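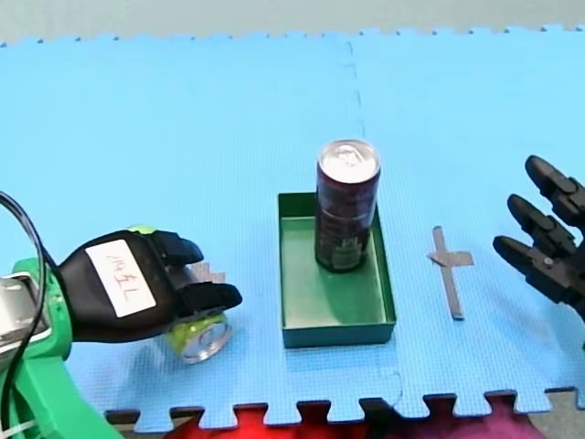 Two cans, one green tray, blue foam mat.

1/ I keep getting told that foam puzzle mats fix everything about a hard floor. Cold feet, noise, dropped stuff. The Pudodora listing says "workshop grade," which I'd like somebody to define for me. It's foam. It has teeth.

2/ For the record, I have walked on the expensive ones and the cheap ones. A friend in Skineddale paid 70 dollars for a set and I could not tell you which was which with my shoes on. She says hers is denser. OK.

3/ The seams are what I don't trust. You push two tiles together and they look fine, and there's still a line. Crumbs find the line. If you've ever spilled soda on one of these you know where it went.
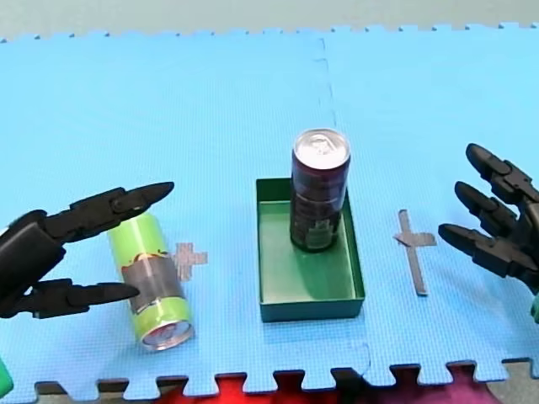 4/ And then the edges. Every set I've seen comes with border strips to cover the teeth and every set I've seen is missing the border strips by spring. People just leave the toothed side showing against the floor and stop noticing. I've done it. Still doing it in the hall.

5/ Also not sold on the tray thing. "Put a tray down and your mess is contained." Is it? A can on its side doesn't care about your tray if it's lying next to it. Low walls, too. Good for screws, maybe. I'd want to see it after a month.

6/ Someone is going to reply that Donard makes a tray with a rubber bottom. I know. 39 dollars. For a tray.

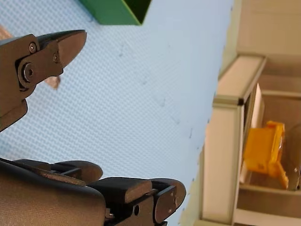
Photo: Te Moana

7/ One thing I'll give the mat people: a bit of texture is better than the shiny kind. The shiny kind shows every sock print. I had 11 tiles of it in the laundry room and gave away the lot in January.

8/ Does the texture clean up, though? The reviews all say "wipes right off" and they all seem to be written the day the box arrived. Show me one from year two.

9/ If you have had the same foam mat down for two years and still like it, tell me which one. No links please, just the name and what you spilled on it.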